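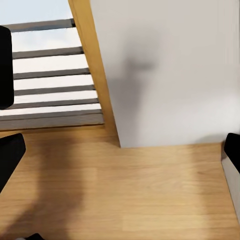 2 min read

Kingi Community Kitchen: progress report to the Wisora Fund, June

We are now 8 months into the grant. Spending is on budget apart from heating, which went over in the winter and has since come back down. The evening cookery course has run four times, with 56 people finishing it. Two groups were full and two had spare places. The daytime group starts at 10.30 am and has done better than the evening ones for attendance.

The lunch club served 395 meals in the last quarter. Demand is highest at the end of the month. We have moved one cooking session to suit this and would like to keep that change.

The new cooker arrived late. Bratener supplied it and fitted it at no extra charge, but we lost a week of sessions and had to borrow hobs from the Nakevex centre. Floor repairs in the main room are finished and came in slightly under the quote. The store cupboard still needs shelves.

Recruiting a second tutor has been slow. We advertised twice and had one suitable applicant, who took a post elsewhere. Eirlys Harries has covered the extra hours, and we ask that the unspent tutor money be carried over to the next quarter.

Next quarter we plan to run two more courses, print the recipe booklet and advertise the tutor post again at a higher hourly rate. The receipts and attendance sheets are attached.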